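# Rules for Robots That Work Near People

A robot arm is a machine that moves things. It has joints like your shoulder and elbow, a motor in each joint, and a tool on the end. The tool is often a gripper, which opens and closes like a finger and thumb. A computer tells each motor how far to turn and how fast.

The arm does not know what a person is unless someone has given it a way to find out. For that reason, people who use robots write rules. Some rules are for the robot. Most are for the people.

## What is a standard?

A standard is a set of rules that many people have agreed to follow. You use standards every day. A light bulb from one store fits a lamp from another because both makers followed the same rules about size.

Robot standards work the same way. Groups of engineers, safety experts and factory workers meet and write down what a safe robot must be able to do. The document can be long, and it takes years to finish. When it is done, a company that builds robots in one country and a company that uses them in another can both read the same pages.

A standard is different from a law, although a law may say that a standard has to be followed. A workplace can also add rules of its own, as long as they are at least as strict.

## The repair shop at Memcombe

The rules in this explainer come from the computer repair shop at Memcombe. The shop takes in old desktop computers, replaces the parts that no longer work, and sends the computers to schools. Part of the work is done by people and part by robot arms. Arnel Pascual wrote the shop's rule sheet. It has 14 rules. We will look at five of them.

### Rule 1: Find the stop button first

Every robot station has a red button called the emergency stop. Pressing it stops the arm. The button stays pressed in until someone releases it, and releasing it does not make the robot start again. A person has to give a separate start command.

Before touching anything else, a worker must point to the button and say "stop button." It sounds silly to say it out loud. New workers do it, and so does Crisanto Cabanatuan, who has worked there for nine years.

Anyone may press the button at any time. You do not need permission, and you do not get in trouble if it was not needed.

### Rule 2: Know where the arm can reach

The space a robot arm can reach is called its work area. At Memcombe the edge of each work area is marked on the floor with yellow tape. The tape is placed farther out than the arm can stretch. The extra space gives the robot time to stop if a person walks in.

Tape cannot stop anyone by itself, so there is a sensor too. It sends out a beam of light that people cannot see and measures what comes back. If something crosses the line, the robot slows down. If it comes closer, the robot stops.

### Rule 3: Power off before parts go in

This rule protects both people and computers. A computer that is plugged in can hurt the person working on it, and a part pushed into a computer that is turned on can be ruined.

The steps are always done in the same order:

1. Shut the computer down.
2. Unplug the power cord from the wall.
3. Press the computer's power button once and wait.
4. Hang the green tag on the case.

Step 3 helps drain electricity left over inside. Some parts, called capacitors, can store electricity for a while after the plug is out. The power supply box is never opened at all, even when it is unplugged.

The green tag means "checked and off." The robot operator may not start the job without a tag. The person who hangs the tag writes their initials on it, so that anyone with a question knows whom to ask.

### Rule 4: Use only as much force as the job needs

Pick up an egg, then pick up a full water bottle. Your hand squeezes differently for each, and you probably do not think about it. A robot has to be told.

Each part in the shop has its own grip setting, kept in a list. A memory stick is held by its long edges. A processor, the chip that does most of a computer's calculating, is held by its sides, so that nothing rubs against the contacts on the bottom. Those contacts carry signals between the chip and the motherboard, and a small amount of dirt or a scratch can spoil one.

Moving close to the socket has its own limit. The arm must go slowly, and it must line the chip up before lowering it. Processors have a mark on one corner, and the socket has a matching mark. If the two do not agree, the chip is turned 90 degrees and checked again.
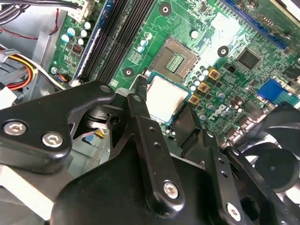
A processor should settle into its socket under its own weight. If it does not sit flat, pushing harder is the wrong answer. The rule says to lift, look and start over. After three tries the operator must stop and call someone. Toàn Vi keeps a notebook of these calls, and most of the entries say the same thing: dust, or a chip facing the wrong way.

### Rule 5: Write it down

Each time a robot stops when it was not supposed to, the operator fills out a card. The card asks for the time of day, the station, the part being moved, and what the person saw. It does not ask whose fault it was.

In July the shop collected nine cards. Noel Dela Peña read all of them and found that most came from one station, where afternoon sunlight was shining on the sensor. A window shade was put up.

## Try it yourself

You do not need a robot for this. You need a partner, a small box, a wooden block and some floor tape.

- One person is the arm. The arm stands still, keeps both feet on the floor and moves only when told.
- The other person is the operator. The operator gives short commands, such as "left," "down" and "open."
- Mark the arm's work area with tape. Remember the extra space.
- Agree on a stop word before you begin.

Move the block into the box. Then write one rule that would have made the job safer or easier, trade places, and do it again using the new rule.

## Words to know

**Gripper:** the tool on a robot arm that holds things.

**Motherboard:** the large board inside a computer that the other parts connect to.

**Operator:** the person in charge of a robot while it is working.

**Sensor:** a device that measures something, such as light, distance or force.

**Socket:** the place on a motherboard where a processor fits.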